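Leave the cable wrap alone

I have a small argument to make about cables, and I'd like to make it before somebody at Anivlow finishes writing the new maintenance sheet and it becomes too late to complain.

The draft says that every humanoid we run should get its wrist cabling stripped and redone on a fixed schedule, every 300 hours, whether or not there's anything wrong with it. Old wrap off, cables out, new wrap on, initials in the box. I understand where this comes from. We had a bad spring in Sunville. Two hands went dead in the same week and everybody felt foolish. When people feel foolish they reach for a calendar.

But I've been looking after one of these machines since it came to us, and I think the calendar is the wrong tool. I think we're going to break more wrists than we save.

What goes wrong at a wrist

A cable that runs to a hand has a hard life. It bends when the forearm rolls, it bends again when the wrist tips, and if you've left it too short it pulls on its connector every time the arm reaches for something far away. If you've left it too long it makes a loop, and a loop will find a drawer handle before lunch. I have watched one do it. The arm was coming back from a shelf, very smooth, very pleased with itself, and then the whole bench moved.

So the length matters, and where you clamp it matters, and how tight you pull the wrap matters most of all. Too tight and the cables can't slide past each other when the joint turns, so one of them takes all the bending. That's the one that dies. When I opened up our two dead hands, both breaks were right at the edge of the wrap, on the inside of the curve. Both had been redone less than 125 hours before. By good people, in a hurry, with the wrap pulled snug because snug looks tidy.

The hand I haven't touched in that time is at 800 hours and still fine. I know one hand isn't a study. I'm only saying it hasn't given me a reason to take it apart.

Marcus Delacroix disagrees with me, and he's no fool (he taught me how to crimp). His view is that a schedule protects you from the lazy tech, the one who never looks at anything. Put a number on the sheet and at least something happens. I see that – but what happens is that the lazy tech does a lazy rewrap, and now you've got a fresh fault in a wrist that was working yesterday. I'd sooner have him do nothing!

Looking is work too

What I'd put on the sheet instead is a proper look, done often, with the arm somewhere awkward. Most of the checks I see are done with the robot parked at home position, arms down, everything relaxed. Of course it looks good. I look good in a chair. The cables only tell you something when the arm is out in front, inside a piece of furniture, with the fingers on an object and the elbow in whatever odd spot the job calls for.

My own routine takes me maybe ten minutes. I have the machine hold a reach into a cabinet, and then I go around it with a flashlight. Is the band at the wrist sitting square, or has it crept toward the hand? Do the cables leave it in an easy curve? Could anything on the door snag them – a hinge, a latch, the edge itself? Then I have it back out slowly while I keep one eye on the slack and one finger on the stop button, and I write down what I saw in actual words. A check mark tells the next person nothing. "Band has moved a little since Monday" tells them plenty.

Xolani Ngcobo, who works the late shift and has more patience than I do, added a step I've come to love. She puts a dab of paint pen across the band and the shell at the same time, one short line. If the line is still a line, the band hasn't moved. If it's two halves that don't meet, you go and find out why. It costs next to nothing and I've caught three creeping bands with it, all of them before anything failed.

The cabinet matters as well. When I helped set up the cell at Lurnham they wanted to test on an open table with foam cubes, and I made such a nuisance of myself that they brought in a real cupboard with real doors. It was 272 miles of driving, there and back, to argue about a cupboard, and I'd do it again. A door that swings open is where your cable routing gets its exam. Reaching past one is a different job from reaching over a table, and a robot that has only ever seen the table has cables that have only ever seen the table too.
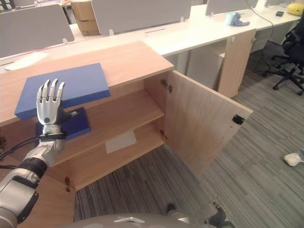 What I'm asking for

Keep the 300 hours if you must have a number, but make it an inspection with the arm extended, and let the person doing it decide whether the wrap comes off. If it does come off, have a second person flex the wrist through its whole range before the cover goes back on. Leave room on the sheet for sentences. And please buy us some paint pens, the fine ones, because Xolani's is nearly dry and she has started hiding it from me.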